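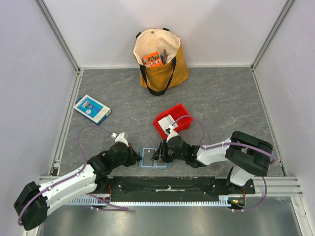 Figure 1. Mustard-yellow tote with black strap handle, blue-and-white product box and red bin on the grey work surface, Valosdale.

Valosdale Reusable Tote Packing Project
Progress report to the Nallex Fund
Prepared by Bongani Le Roux, Amissah Packing Studies
June 28, 2021

1. Purpose of this report

The report covers the second reporting period of the grant. It sets out work completed against the agreed schedule, changes to the packing procedure, expenditure to the end of the period and the work remaining. Background on the selection of the Valosdale site was given in the first report and is not repeated.

The project is developing a written procedure for packing mixed household goods into soft, reusable totes. Existing guidance for order packers assumes a rigid carton of known internal dimensions. A fabric tote changes shape as it is filled, and its usable volume depends on the order in which items go in. The procedure is to be issued as a single-sheet work instruction with a longer set of notes for supervisors.

2. Work completed

2.1 Work surface and layout

The layout was fixed early in the period. The tote stands at the rear of the surface with its mouth open. Boxed goods are staged to the left, and the red bin is placed in front of the tote or slightly to one side. Paper goods and other flat or stacked items are staged in the bin. The grey tabletop is enclosed at the back and sides by plain pale walls, which keep small items from going over the edge and give a neutral background for the record photographs.

An earlier layout put the bin at the far left and the boxed goods beside the tote. It was withdrawn after the first set of sessions. Packers reached across the boxes to get to the bin and knocked them out of position, and the boxes then had to be realigned before the next item could be placed.

2.2 Tote specification

Three tote patterns were assessed. The Bilta open-top pattern in mustard yellow has been retained for the remainder of the work. It has a cream-coloured lining, a small metal snap near the rim and black strap handles. The pale lining makes the contents easier to check from above, particularly dark or narrow items, which were missed more often in the unlined alternative.

Two points on the tote remain open. The first is the front handle, which hangs over the outside of the bag in a long loop and can reach the work surface. Packers are now instructed to drop the handle to the outside before the first item goes in and to leave it there until the tote is closed. The second is the stability of the bag when part filled. A tall item leaning against one side will draw the rim inward on that side. The draft instruction deals with this by sequence and does not call for a frame or insert, although a card insert was costed and the figures are held on file.

2.3 Packing sequence

Draft 4 of the instruction is in use. The sequence is as follows.

Stand the tote upright at the rear of the surface and open the mouth fully.
Place tall printed packages first, against one side.
Place narrow upright items next to the tall packages, where they are supported.
Place rounded or irregular items on the opposite side.
Place flat boxes last, face up where space allows.
Transfer stacked goods from the bin in one lift, keeping the stack square.

The last step has caused the most difficulty. A stack lifted by its top edges tends to fan, and the packer then loses time squaring it against the wall of the bin. Draft 3 said only that stacks should be moved carefully, which was of no practical use. Draft 4 specifies one hand beneath the stack and one on top. The wording will be revised again once the current sessions have been reviewed — packers with smaller hands have asked for an alternative, and the raised walls of the bin restrict access from below.
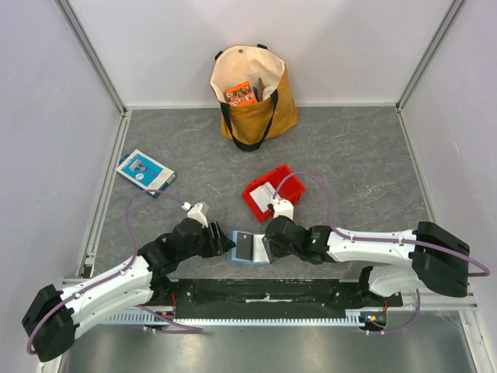

Placement of the bin has also been reviewed. The draft permits it to be set at an angle to the front edge of the surface, at the packer's preference. Requiring it to be square made no difference to handling and added a check to the supervisor's list. The same allowance has been made for flat boxes during staging, provided the printed face is uppermost and the box is clear of the tote.

2.4 Sessions and records

The schedule called for 50 packing sessions in the period, and all were held. Each is recorded on the one-page form approved by the Fund in the first period. The form has been changed in one respect: the free-text box for remarks has been moved above the timing fields, as packers were leaving it blank when it came at the foot of the page.

Photographs are filed with the forms by session. Small print on packaging is often not legible in them, so item identity is taken from the form and never from the photograph. This should be kept in mind by anyone using the records for a different purpose.

3. Variations from the schedule

The supervisor notes were due in draft by the end of the period and are not complete. The sections on staging and tote preparation are finished. The section on stacked goods has been held back until the wording of the last packing step is settled. We expect to supply the full draft 9 working days after the session review closes. No change to the final completion date is requested.

The fragile goods module remains deferred, as agreed.

4. Expenditure

Spending is within the approved budget under every heading. An underspend of $500 is reported against consumables. It arose from retaining one tote pattern where the budget allowed for two. We ask that the amount be carried forward and applied to printing of the work instruction, including a laminated bench copy for each packing position. Receipts and the labour summary are provided in the attached schedule.

5. Work remaining

The session review will be completed first, followed by Draft 5 of the instruction and the full supervisor notes. Draft 5 will then be tried by packers who have not used any earlier version. Wear on the handles and lining of the totes will be inspected at the same time, and the results will be given in the final report together with laundering instructions from the supplier.

6. Decisions requested

The Fund is asked to approve the carry-forward in section 4 and to confirm that the revised session form is acceptable. Questions on either item may be directed to Bongani Le Roux at the Valosdale office.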